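작업 노트 - 그리퍼 손가락 교체 후 머그 잡기 (화요일, 공용 작업실) 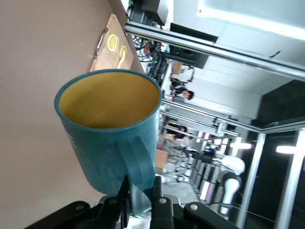 손목 카메라 화면. 청록색 머그, 손잡이 바로 아래쪽을 잡은 상태.

지난번에 쓰던 손가락은 끝이 너무 짧아서 컵 벽에 닿기 전에 링크가 먼저 걸렸다. Drurthorpe 도면을 받아서 손가락 길이만 7mm 늘려 다시 뽑았고, 오늘 오전에 갈아 끼웠다. 볼트는 기존 것 그대로 사용. 조일 때 한쪽부터 끝까지 조이면 손가락이 틀어지니까 번갈아 가며 조금씩 조일 것. 처음에 이걸 안 지켜서 풀고 다시 했다.

잡는 위치는 손잡이 아래로 정했다. 림 쪽을 잡으면 컵 안쪽이 카메라에 잘 안 들어오고, 손잡이를 직접 집으면 들어 올릴 때 컵이 돌아간다. 지금 위치에서는 컵이 옆으로 기울어도 노란 안쪽 면과 림이 화면에 크게 들어와서 기울기 보기가 편하다. 대신 컵이 화면을 많이 가린다. 뒤쪽 도마 위 레몬까지는 보이는데 도마 아래 가장자리는 림에 일부 가려진다. 다음 단계에서 레몬 조각을 집으려면 컵부터 내려놓고 팔을 뒤로 뺀 다음에 위치를 다시 잡아야 할 것 같다.

설정값 메모
- 닫힘 목표값 189 (이전 손가락 때 값은 쓰지 말 것, 너무 꽉 잡음)
- 접촉 후 대기 3초
- 상승 속도는 제일 느린 단계

오전에 5번 돌렸다. 3번은 들어서 기울이고 제자리에 놓는 데까지 갔고, 나머지 두 번은 들어 올리는 중에 미끄러졌다. 두 번 다 대기 시간을 줄여 놓고 돌린 것이라 원래대로 되돌렸다. 컵은 안 깨졌음. 유약 면이 매끈해서 손가락 안쪽에 얇은 고무를 붙이는 게 나을지도 모르겠다. Pastia 시트 남은 게 서랍에 있으니 다음에 한쪽만 붙여서 비교해 본다.

카메라 쪽은 머그 손잡이 바깥에 반사광이 길게 생긴다. 윤곽 검출이 이 반사광을 경계로 잡는 경우가 있어서 노출을 한 단계 내려 봤는데 도마 쪽이 어두워져서 다시 올렸다. 천장 조명은 다른 사람들도 쓰니까 건드리지 않기로. 화면 오른쪽 위가 하얗게 날아가는 건 작업 영역 밖이라 그냥 둔다. 배경이 복잡한 것도 검출에 영향이 있는 듯해서 관심 영역을 테이블 면까지만 잘라 쓰도록 Telldale 스크립트를 고쳤다. 고친 버전은 공유 폴더에 올렸고 이전 버전은 이름 뒤에 old 붙여 둠.

남은 것
- 고무 붙인 손가락으로 같은 조건 반복
- 도마 위 가는 금속 도구 집기. 얇아서 지금 손가락 끝 모양으로는 어려울 수 있음
- Ostrowski 컨트롤러 로그에 시간이 밀려서 찍히는 문제, 아직 원인 모름
- 예비 손가락 한 벌 더 출력

오후 4시에 전원 내림. 머그는 씻어서 선반에 올려 두었다.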